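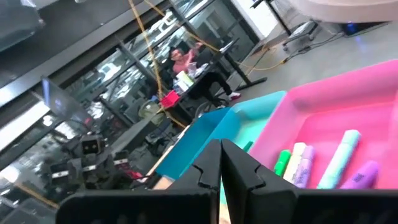

**Who signs off on "safe enough"?**

Another season, another good-practice guide for small robot arms. The latest comes from Turamstead, runs to 20 pages, and has been making the rounds of bench labs like ours since last month. Vandana Ahuja asked me to read it before we agree to follow it. I have, twice, and I'm not sold.

My trouble starts on the first page, where the guide says that light arms sorting light objects are "inherently low risk." Low compared with what? A marker pen won't hurt anyone, I agree. The pen was never the hazard. Two arms that share one patch of table can trap a finger between them whether they are carrying pens or bricks, and the guide gives shared workspaces exactly four sentences.

The section on speed is worse. It tells you to pick a "comfortable" limit and write it down. Fulvio Gentile thinks this is sensible because every bench is different. I think it means two labs can both claim to comply while running their arms at speeds that have nothing to do with each other – and neither would have to show how it got its number.
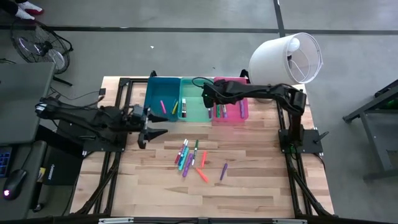
Sorting work also makes a mess of the guide's favorite idea, the "clear zone." On paper the zone is a neat rectangle that people stay out of while the arms have power. In practice somebody has to scatter the pens again, and move the bins, and fish out whatever rolled into a corner. If the rule doesn't say how you stop the arms before reaching in, and who is allowed to start them again, people will make up their own version by the second afternoon.

There are parts I'd keep. The page on cables is good: route them outside the reach of the arms, and check them at the start of each session. So is the advice to log near misses in plain language, with no blame column. Mariann Gulyás tried a log like that for 10 days and got five entries, which is five more than our old form ever collected. Whether people keep it up is another question.

For now my advice is to borrow the cable page and the log, and leave the compliance statement unsigned. Thomas Benedetti is collecting comments to send back to the authors in December. Please be specific. "Needs work" will get us the same guide with a new cover.

*Ubaldo Sanna*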